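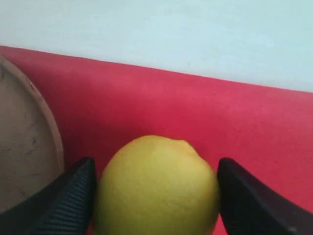
Start with the lemon

If you've got one of these arms coming to your place, my first tip is to give it a lemon. I work in the canteen kitchen at Maluleke, where we've had our arm for 5 months now (she's called Ravus, it came printed on the paperwork and it stuck), and I've picked up a few things I wish I'd had pinned to the wall on day one. A lemon is a lovely thing to practise on! It has a bit of give, it's a funny shape with that nub on the end, and if it goes wrong you can still squeeze it over the fish.

Put a cloth down

We use a red one. A pale plate or bowl stands out a treat against it, for me as much as for the arm, and things don't skid about the way they do on a bare top. Smooth it out with your palm before you lay anything on it, and when you've finished, fold it flat and push it back against the wall. Don't leave it in a heap like I used to, you'll only be ironing it later.

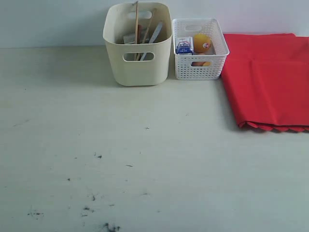
Keep the same two tubs in the same two places, too. Ours is a tall cream bin with a white holey basket next to it, and I've stopped moving them when I wipe down (I go round them, then lift each one and put it straight back). Thabiso Gumede on the early shift stuck little bits of tape under his at the other site and swears by it. Marks on the table are another matter. A paste of bicarb and a drop of water, left on for 40 minutes and then rubbed with a damp cloth, shifts most of ours. The old scuffs you just have to live with.

Lay things out with gaps

I was taught to set a place neat and tight, and I had to unlearn that. Spoon, knife, chopsticks, all pointing more or less away from you, with room for fingers to get down either side. Bowls want a clear bit of cloth too. Check them for bits of green before they go away, herbs stick like glue once they've dried. 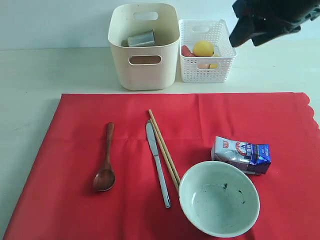 What's changed for me is mostly my wrists. I used to do the sorting after lunch, 89 covers on a busy day, and I'd go home aching. Now I do the laying out and the checking, and I get my tea while it's hot. I do miss the chat, mind. Two of us stood at that table for years putting the world to rights, and now she's on the till and I only see her at break. If your manager is planning the new rota, ask early who's going where, and ask for it in writing. We didn't, and it was a sore point until November.

One more for the pong: rub half a lemon round the inside of a plastic tub, leave it overnight and rinse it in the morning. Works on lunchboxes as well.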